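Drukmont School of Hospitality
Table Service and Back-of-House Practice, Unit 4
Handout: Decorated Bowls, from Table to Rack

By Godelieve Dewulf
12 October 2026
14 shares | 2 comments

These notes accompany the fourth lecture of the course and should be read before the practical session. They deal with small ceramic bowls carrying painted or printed decoration, and with the open two-level rack on which such bowls are drained. Flat plates, glassware and cutlery are treated in Unit 5.

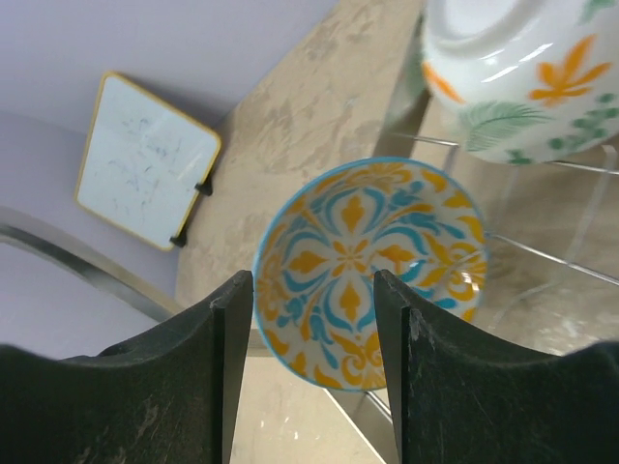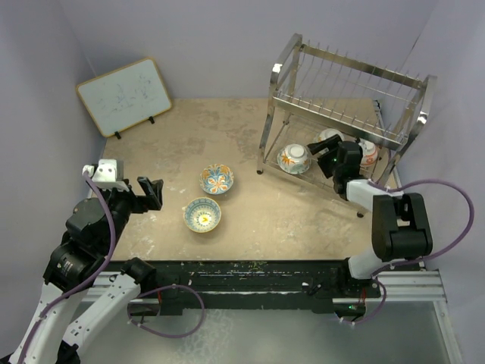
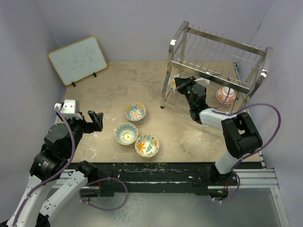

1. Scope and terms

Students are expected to use the following terms in written work. Marks are deducted in the assessment where "edge," "bottom" or "side" is used without further detail.

Rim: the upper edge of the bowl. It may be left plain or finished with a band of color, as with the thin bright blue rim of the small bowl in the first picture.

Wall: the curved part between the rim and the base. Decoration may be on the interior wall, the exterior wall or both.

Well: the lowest part of the interior. In many patterned bowls the design is organized outward from the well. The yellow four-petaled shape at the center of the blue-rimmed bowl is of this kind, with the scrolls and leaf forms repeated in a circle around it.

Foot ring: the raised ring on the underside on which the bowl stands. It can be seen only when the bowl is inverted or tilted. The leftmost bowl on the lower level of the rack in the second picture shows it clearly.

Tier: one level of a draining rack. The upper tier of the rack used in this unit carries a row of thin upright wires. The lower tier is a flat arrangement of wire just above the table.

2. Mixed sets

Establishments that buy decorated bowls seldom keep a uniform set for long. Pieces are replaced singly, patterns are discontinued, and some houses choose a mixed table from the outset. The third picture gives a fair idea of the range that may be met in one small group. The rearmost bowl of the three on the open tabletop has large petal-like shapes in its interior, the second carries a banded pattern with rings of small dots, and the one nearest the front has orange flowers joined by a green sprig. All three stand upright.

A mixed set must be sorted by form before it is sorted by pattern. Two bowls with similar decoration may differ in diameter, depth or thickness of rim, and a stack built on the appearance of the pattern alone will not be stable. The order to be followed is:

(a) diameter at the rim;
(b) depth;
(c) width of the foot ring;
(d) pattern or color family.

Where a house has named its patterns, the names should be written on the shelf and in the stock book in the same form. In the teaching collection, the pattern names Givden and Zevlow are used for the dotted and floral groups respectively. Students should use these names on the record sheet.

3. Clearing from the table

Bowls are cleared after the larger plates and before the glasses. Each bowl is lifted with the thumb outside the rim and the fingers beneath the wall. The thumb must not enter the bowl.

Bowls are not to be nested at the guest's table. They are placed side by side on the tray, with the heaviest pieces toward the carrier's body. Nesting is permitted at the service station, once food remains and cutlery have been removed, to a maximum height set by the supervisor on duty.

Two bowls standing close together on a work surface should be separated before either is lifted. Contact between rims is the most frequent cause of small chips recorded in our own breakage book. Slide the nearer bowl toward the front of the table first, and lift it only when there is clear space on both sides.

4. Washing

4.1 Painted and printed decoration falls into two broad classes. Underglaze decoration lies beneath the glaze and is comparatively durable. Overglaze decoration lies on top of it and may be worn away by abrasive pads, strong detergent or repeated machine washing. The two cannot always be told apart by eye. Where the supplier's care sheet is missing, the bowl is to be treated as overglaze and washed by hand.

4.2 Metallic and colored rims require the same caution. A soft cloth is used, following the curve of the rim in one direction. Scouring powder is not used on any decorated piece.

4.3 Water should be changed when it becomes greasy or cloudy, whatever the number of pieces already washed. A folded towel is laid in the bottom of the sink — this applies to stone and steel sinks alike.

4.4 Bowls are washed singly. A bowl left beneath the suds while another is being handled is liable to be struck.

4.5 The foot ring is often unglazed and holds residue. It must be wiped separately, and examined with a fingertip for roughness before the bowl is rinsed.

5. Placing on the rack

The upright wires of the upper tier are intended for plates. Bowls placed between them tend to lean on a single point of the rim and may roll forward when the rack is moved. Unless the spacing has been checked for the particular bowl, the lower tier is to be used.

On the lower tier the bowl is inverted, so that the foot ring is uppermost and the interior can drain. Where the bowl is deep and the wires are closely set, it may be tilted slightly against a rail to admit air beneath the rim. It must not be tilted against another bowl.

The rack should stand with all its feet on the table. Setting it at an angle to the wall is acceptable and may make the lower tier easier to reach, as the third picture shows, provided that no corner projects beyond the table edge.

Procedure:

Step 1. Confirm that the rack is stable by pressing lightly on each end.

Step 2. Clear the space in front of the rack. Bowls awaiting placement are kept toward the center of the table, apart from one another.

Step 3. Take the first bowl to the far end of the lower tier. The side frames curve over at the top, and the hand must pass beneath the upper rails without touching them.

Step 4. Lower the bowl until the rim meets the wires, then release. Bowls are not to be dropped even a short distance.

Step 5. Work from the far end toward the near end. Leave a finger's width between pieces.

Step 6. When the lower tier is full, stop. Remaining bowls wait on a folded cloth.

Removal follows the reverse order, beginning with the piece nearest the hand. A bowl at the back is never drawn out over one in front of it.

6. Drying and inspection

Air drying is preferred. Where time does not allow it, a lint-free cloth is used, and the bowl is held in the cloth so that it is not touched by the bare hand after drying.

Each bowl is inspected in good light at three points: the rim, the well and the foot ring. The rim is turned slowly through a complete circle. Reflections from a glossy interior can hide a fine crack, and the bowl should therefore be tilted until the highlight has moved across the whole surface. A suspected crack may be tested by tapping the wall gently with a knuckle. A sound bowl gives a clear note, and a cracked one a dull note.

Chipped pieces are withdrawn at once and entered in the breakage book. They are not returned to the shelf for staff use.

7. Storage

Bowls of the same form may be nested with a paper or felt disk between each pair. Bowls with raised decoration are stored singly. The shelf should be lined, level and below shoulder height.

The teaching store holds some 500 pieces, of which 200 are decorated bowls. Students on the evening rotation are responsible for returning the pieces they have used to the correct shelf and for signing the sheet inside the cupboard door.

8. Practical session

The session is led by Neville Wainwright, with Hayley Birkett supervising the washing bench. Students work in pairs. Each pair will be given a mixed group of bowls and one two-level rack, and will be asked to:

— sort the group by form and then by pattern;
— wash and rinse each piece by hand;
— place the bowls on the lower tier in accordance with section 5;
— inspect, record and store them.

Aprons and closed shoes are required. Rings and bracelets must be removed before work at the sink. Small whiteboards are available for notes during sorting, and should be wiped at the end of the session.

9. Written work

Students are to submit one page describing the arrangement of bowls on a rack in their own workplace or home kitchen, using the terms in section 1. A drawing may be attached. Those who completed the April module under Kieran Marsden may instead revise their earlier storage plan, with the original attached and the changes marked in the margin.

Further reading is held at the library desk in the folder marked Dương, which contains the supplier care sheets and the course glossary. The folder may be consulted in the reading room only.

Requests for an extension should be addressed in writing to Barry Rowbotham at the course office before the submission date.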